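**Canteen Cutlery at Stolldale: Where Do the Forks Go?**
Delphine Kasprzak and Roscoe Alcantara, draft two

Stolldale canteen bought 144 forks in October. By the end of the spring term it had 70, and a great many spoons that no supplier will admit to. We were asked to find out why, mainly by Mr Kivi, who was tired of eating rice with a knife.

We began with storage. Each kind of cutlery is supposed to live in its own bin, a system that works well until lunch.
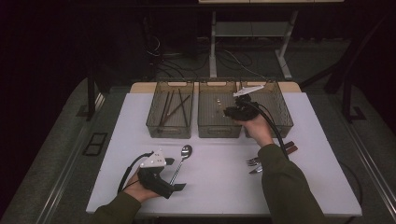 *Fig. 1. Open-topped bins at the back of the table, chopsticks on the left.*

Next came the survey. We handed out 40 forms and got most of them back, one with gravy on it. Pupils blamed the sixth form. The sixth form blamed packed lunches – people borrow a fork for their pasta, and it goes home in the tub. Imani Van Dusen owned up to three and asked to be named.

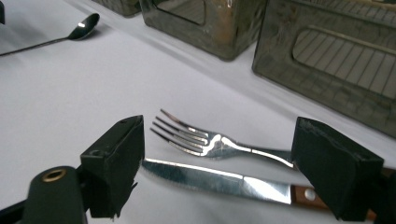 Staff were no better. The Rodgate block has its own kettle and, we found, its own drawer, stocked entirely with canteen forks. The geography department called this "a long-term loan".

Our first suggestion is an amnesty box by the main doors. Our second is that the Rodgate drawer be emptied during assembly, when geography is busy. Roscoe would like it noted that he preferred the second.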